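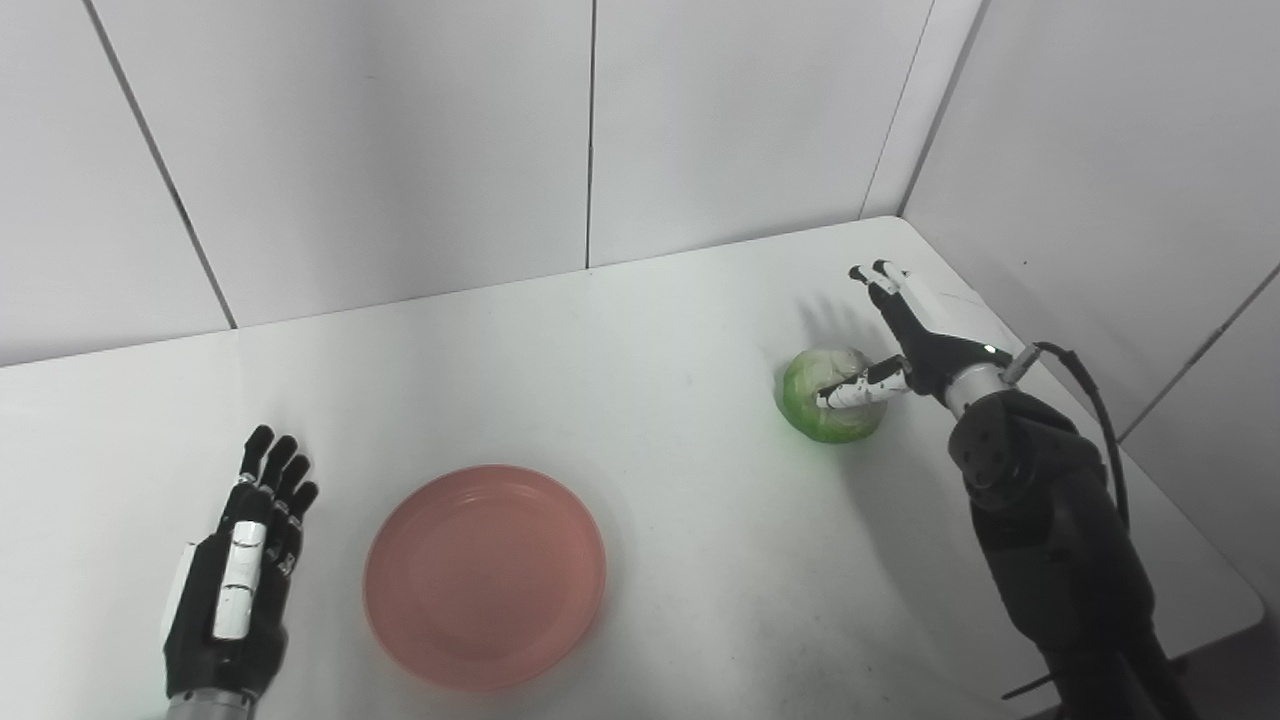
Pink plate and small green cabbage at the white table in the Primlow room.

Mar 30, 2025 - Bileo has picked a round pink plate as the standard dish for its produce placement work at Primlow. The plate replaces a flat board that had been in use until February. An order for 500 plates has been placed with Stilodov, and the first 100 are due before the summer.

The task is a simple one. A single vegetable is set down in the plate and must come to rest inside the raised rim. Small cabbages were chosen as the first item. They are close to round and tend to roll on a flat surface, and no two have the same shape at the stem end.

Gunhild Steinarsdóttir, who wrote the setup sheet, said the color of the dish was decided early. "We wanted green on pink on white," she said. "You can tell where one thing ends and the next begins, even when the light is flat." A white plate was tried first and dropped. Its rim was hard to tell apart from the tabletop.

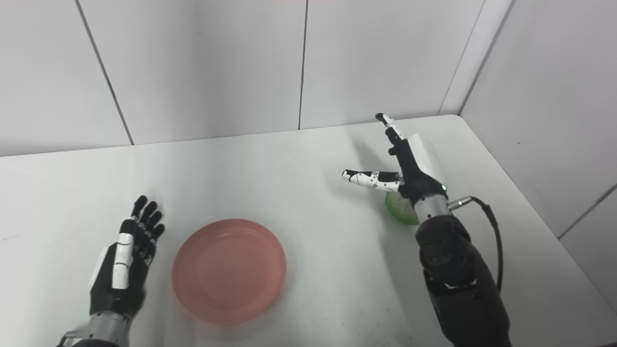
The sheet also covers the table. The surface is to stay matte white, with nothing on it that the task does not call for. Scuff marks may stay - repainting changes the sheen - but loose leaves and soil must be cleared before the next item goes in. The same rule is used at the Hallgrímsson site, where the table is larger and the plate is set closer to the middle.

The plate does not have a fixed spot. Its position is changed between rounds, and no outline is drawn on the table. Rounds are logged on paper under the number of the setup sheet, 707, and copied to a shared file at the end of the day.

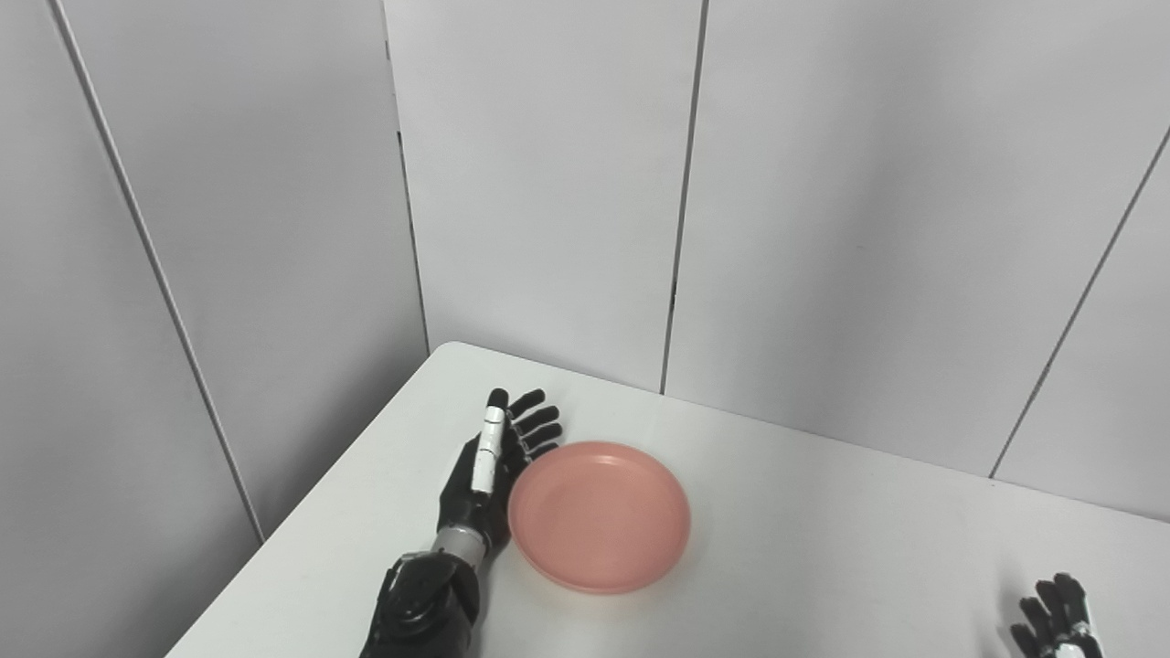 Will other vegetables be used with the same plate?

Bell peppers and small eggplants are next on the list, starting when the first part of the order arrives. Longer items such as leeks are left out for now because they would lie across the rim. A deeper dish for those is still being priced.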